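The rover arrived well before the money to maintain it. Our plan for the Brodstead field allowed for two Joltent drive units and, through an oversight shared by all authors, no spare wheels. Figure 4 gives the onboard view of the site: bare dirt, trees a long way off, and a bright sun that the lens hood line in the budget was meant to address. 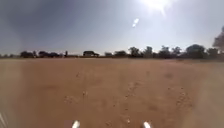 **4.2 Recurring costs**

Bautista quoted the chassis with a service contract; Markerach quoted it without, and was therefore cheaper until September. Wheels and bearings took 53 percent of the running budget – a share we had set aside for sensors. Loose soil is free to drive on only in the proposal.

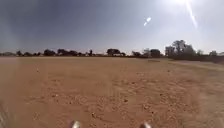 Should a lab buy the service contract in the first year? Buy it if the machine will work outdoors every week. A lab that drives on Wednesday afternoons only can pay per repair and put the difference toward wheels.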